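Choosing yarn for a first blanket

17 February 2020

Last August I started to crochet my first big blanket, and I finished it two weeks ago. My friend Gifty Ansah asked me to write down what I learned before I forget it, so I try to do it in this post. I am not a teacher. I only made many mistakes with one blanket.

The yarn

I bought a wool called Gredau, in balls of 500 meters. It is a little rough in the hand but it shows the stitches very well. Before, I wanted to use a soft cotton, and Lihua Xiao from my Thursday group told me that a cotton blanket becomes very heavy. She lent me hers for one evening, and I understood.

Please look at the dye lot on the paper band. Two balls with the same color name can be different when they lie side by side in daylight. I did not know this, and one corner of my blanket is now a bit more yellow than the other three. My mother says she cannot see it. I see it every day.

The colors

I chose four colors and put them on the table by the window for a few days, moving them around each time I passed. This was useful. The mustard looked beautiful alone, but next to the gray it became almost brown. I kept it only for the border.

Also, think about what you already wear and have at home. Most people own more dark and quiet colors than they believe, and a blanket will live between these things.
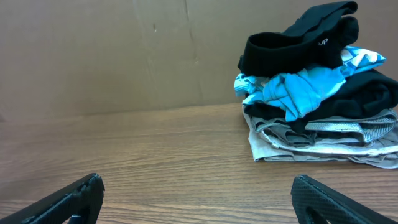
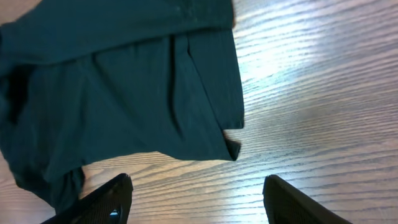 The squares

I made a small test square first and washed it by hand. It grew in the water – not much, but enough that I changed to a smaller hook. If you skip this, your blanket may be finished in a size you did not plan.

I worked in the ends after every square. Effie Purves, who sold me the pattern at the Rurkham craft market, leaves all of them until the last day. She is much more patient than I am.

For joining, I tried a flat seam and then a crochet seam on the right side. The second makes a small ridge, and I like it, it looks like a drawn line. It does eat more yarn, so keep one full ball aside for it.

The border

The pattern said two rounds. I made four, because the edge was still curling a little at the corners. I put three stitches in each corner, then wet the whole blanket and pinned it on towels on the floor over the weekend. We had to walk around it to reach the kitchen.

Next I want to try a shawl with thinner wool. If somebody has used the Altia yarn for lace, please write me in the comments if it splits on the hook.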